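Leveling a Freestanding Bed Step on a Herringbone Floor

Applies to two-tier wooden step platforms placed beside low beds. 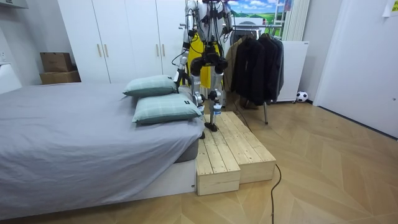 Two-tier pine step platform beside a low bed, herringbone floor.

A step platform that rocks under load will work its fasteners loose and mark the floor finish. Herringbone floors make the problem more common than straight plank, as each foot may sit across several short blocks with slightly different heights. The procedure below corrects rocking with felt and cork shims. It does not cover platforms screwed to the bed rail.

Tools and materials

Straightedge, at least as long as the lower tread
Feeler gauge or a stack of plain paper strips
Cork sheet, 2 mm
Self-adhesive felt pads
Wood glue
Hex key or screwdriver to suit the fasteners
Pencil and painter's tape

Check the platform first

Turn the platform upside down on a blanket. Lay the straightedge diagonally across the feet, then across the other diagonal. If the feet are out of plane, the fault is in the platform. Back off the fasteners by half a turn, square the frame by hand, and retighten in a cross pattern. The Baumgart and Ultus kits use barrel nuts, which should be snug before the final tightening. Glued platforms such as the Skuvmont 342 cannot be adjusted this way and go straight to shimming.

Check the floor

Set the platform in its final position and mark each foot with painter's tape. Press down on each corner of the lower tread in turn. Note which foot lifts. Slide the feeler gauge under it and record the gap.

Gap under 1 mm: one felt pad of extra thickness is enough.
Gap of 1 to 3 mm: use cork under the felt.
Gap over 3 mm: the floor has a loose or lifted block. Repair the floor before continuing.

Fit the shim

1. Cut the cork slightly smaller than the foot.
2. Glue it to the foot, not to the floor. Clamp or weight it until the glue sets.
3. Sand the cork flat if the gap is less than the sheet thickness.
4. Apply felt pads to all feet, using the same pad type throughout.
5. Return the platform to the taped marks and repeat the corner test.

Final position

Leave a finger's width between the platform and the bed frame so that the two do not rub. If the platform slides on a lacquered finish, replace the felt with thin rubber pads. Confirm that the rubber is non-staining; the Clidinon 763 pad is sold in a non-marking grade.

Repeat the corner test in June and again in the heating season. Wood blocks move with humidity, and a shim fitted in dry air may need sanding later.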